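Notes written up 18 November 2018, from a long phone call and one visit. Apologies for the state of them, deadline was this morning.

Dorothy Mottram has run the evening choir at Clistdale for 14 years and she doesn't like the word amateur. "We sing for nothing. That's the only thing amateur about it." Kettle on before I'd got my coat off. Talks fast, I write slowly, so some of this is tidied.

How it started. A carol night that went badly. Two tenors, both with colds. Dorothy had taught piano in Josville for years and had never conducted anything. "Somebody handed me a pencil and said wave it. So I waved it." They did the same carol twice as they only knew the one.

Now there are 37 on the register. Not all on the same night, mind. Winter is worse, coughs and dark lanes. She doesn't audition. Never has. "If you can hum on the bus you can sing second alto. I'll sort the rest."

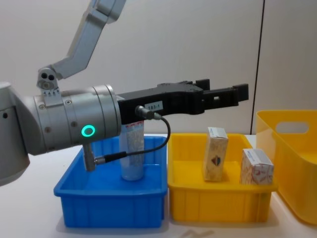
*Silver arm over the plastic containers.*

I asked what goes wrong most often. Breathing, she said, straight off. People breathe at the end of the line whether the music wants it or not, and you get a great hole in the middle of the sentance. She makes them read the words aloud first, no tune, like a letter. Then whisper them. Then sing. Takes half the evening and the basses moan about it.

"They want to get to the loud bit. Everybody wants to get to the loud bit."

Money. Subs cover the hall and the music hire, just. Last July they did an open-air concert and took £852 in buckets, the most ever, and it went on a second-hand keyboard because the old one had lost its bottom F. She's still cross about that F. Had been writing arrangements round it for years. Now she keeps forgetting it works.

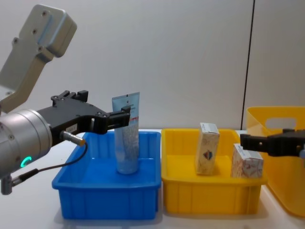 *Light blue tube upright in the blue bin, gripper at the top.*

The repertoire is a mixed bag. Folk songs, a bit of Tallis, show tunes under protest. She has a soft spot for a piece called Semwal, a slow rowing song in four parts that a former member arranged for them, and she hummed me the alto line down the phone. It hardly moves. Three notes, maybe four. "That's why it's hard. There's nowhere to hide in it."

Do the altos mind always getting the dull part? She laughed for quite a while at that. Said the altos are the only ones who can count.

Then the competition question, which I'd been told not to ask. They entered one, once, came last, and the judge wrote "spirited" on the sheet. She has kept the sheet. Won't enter again, though there is some pressure from the younger end, who'd like a trip and a hotel.
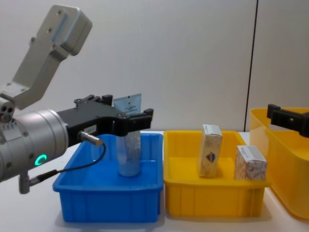
Sastico, on the other hand, thinks they should go back and do it properly, with the Tallis and no show tunes, and says being marked is the only way a choir finds out it's flat. Dorothy has heard this before. "I can tell them they're flat for free."

We got on to nerves. Hers, I mean. She still feels sick before every concert and eats one dry cracker in the car. Same make of cracker each time, wouldn't say which. Once she's facing the singers it goes, as she has her back to the audiance and can pretend they went home.

What about new people turning up, I said, what should they bring. A pencil. Water. Flat shoes, it's a lot of standing. Not a pen, she was very firm, she's been rubbing other people's breath marks out of hired copies for years and you can't rub out biro.

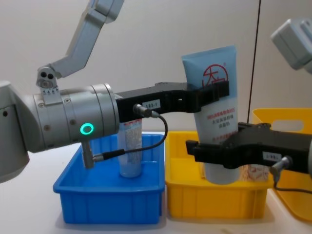 The library is another matter. 2,354 sheets at the last sort-out, all in box files in her spare room, alphabetical until M and then by how often they get used. She wants it scanned. She also doesn't want anyone touching it. We left that one there.

Next up is the winter concert. Semwal is in, second half, after the mince pies. She's worried about the top sopranos, who are down to three, and one of those is moving house. If you can reach an A without shouting, she'd like to hear from you. Turn up a bit before seven and use the side door, the front one sticks.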